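4.2 Gripper comparison on cloth pickup

The second set of trials compared two finger designs on the bimanual station. The first was the stock Drilline finger, a flat pad with a narrow tip. The second was the Skekau finger, which has a wider tip and a softer pad. Both arms carried the same design in any given session, and the controller, camera positions and grip force limit were left as described in Section 3.

The task was to take a microfiber cloth from the table and place it in a clear bin. Cloths were dropped by hand before each session and were allowed to overlap. We ran 733 pickup attempts with the Drilline fingers and 713 with the Skekau fingers. An attempt counted as a success if one cloth, and only one, was lifted clear of the table. Figure 2 shows the workspace.

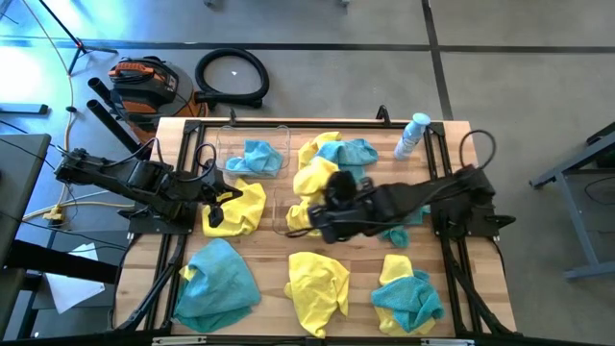

Figure 2. Workspace for the cloth pickup trials, with yellow and turquoise cloths on the table. The left gripper is just above a single yellow cloth; the right gripper is in a pile of both colors.

Most failures with either design came from piles. The Skekau finger held on to a cloth more reliably once it had closed, but the wide tip often caught the layer underneath as well. The Drilline finger picked up fewer double layers and dropped more cloths on the way to the bin. Cloths lying alone gave little trouble — the two designs were close enough there that we do not report them separately.

We left out 19 further attempts in which an operator stopped the arms by hand. Kazue Shibata and Isamu Hoshino labeled the remaining attempts from the overhead video and settled disagreements by watching the clip again together. The pads were replaced once, in June, and the grip force limit was checked again before the next session.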